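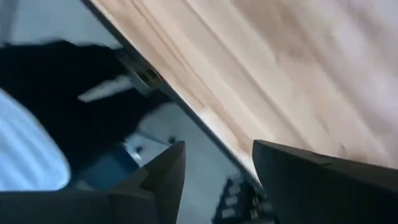
Wipe the fingers before you touch the software, one Cliravel technician keeps telling the night shift, and the night shift keeps touching the software.

That disagreement is now settled in writing. HARB, April: Cliravel today released Wisix, a maintenance routine for its two-arm bench cell, along with the full service log it was built from. The log runs to 366 entries. A good many of them say "restarted, fine now."

The cell is a modest piece of equipment: two arms on a rail frame around a wooden work surface, each with a parallel-jaw gripper and a small camera at the wrist. Its job at the moment is household tidying, and in particular putting a bag into a bin, a task the company once scheduled for an afternoon. The bag had other views. Thin plastic is a demanding inspector of grippers, and most of what Wisix checks was added after a bag found it first.

Wisix has 19 steps. It starts with the power off and a dry cloth over the inner faces of the fingers, then moves to the mounting bolts, the cable loops at each joint, the wrist connectors and the camera windows. Power comes on at step eight. Each arm is then sent to its home position alone, with the other parked, and the technician writes down any difference between where the arm says it is and where it plainly is. Grip force gets tested last, on a strip of the same bag film used in the task.

The order matters more than Cliravel expected. In the earlier routine the cameras were calibrated first and the bolts were tightened afterward, which moved the cameras. The log records this being discovered three separate times, in different handwriting.

Cable care gets the longest section. An arm that bends over the bench all day will work its cabling against the same spot, so Wisix asks for each loop to be followed by hand from base to wrist, with the arm folded and then with it stretched out. Ties are replaced when they have gone stiff. They are never tightened "one more click," a phrase that appears in the log shortly before several of its more expensive entries.
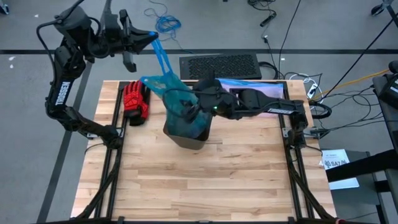

Bag work at the bench cell. Both arms carry Trossen lettering.

The routine is due every 252 operating hours, or sooner if a gripper is swapped. Cliravel concedes that the interval was picked by looking at the log and finding the point where the complaints began to cluster. The company has since described this as data-driven scheduling and intends to go on doing so.

Wisix also covers the floor, which earlier documents left to the reader's conscience. Power cords and network cables are to be routed away from where people walk, and spare items are to be moved out of arm's reach, the arm in question being the robot's. Tape lines on the carpet are part of the setup and should be replaced when they lift. Please do not move them to suit your chair.

Repairs are handled separately. If a finger is chipped or a joint makes a noise it did not make at the previous service, the cell stays off until the part has been looked at by someone with the key to the parts cabinet. Swapped fingers go in as a pair. Cliravel tried replacing them singly for a while as an economy measure, and the resulting grip was described in the log as "opinionated."

The first outside user of the routine is Butelari, a small automation shop that runs a similar cell and agreed to try the draft. Its feedback led to larger type, a clearer drawing of the wrist connector and the removal of a paragraph on teamwork. Butelari also asked whether the steps could be done in a lunch break. They can, provided lunch is generous.

Wisix is available now from Cliravel as a printed booklet with a wipe-clean cover and as a plain file for those who prefer to lose it electronically. Owners of the bench cell receive it at no charge. The service log can be had on request, lightly edited for language.

About Cliravel
Cliravel builds and services bench-scale robot cells in Harb. Service inquiries are answered in the mornings. In the afternoons the team is usually under a table.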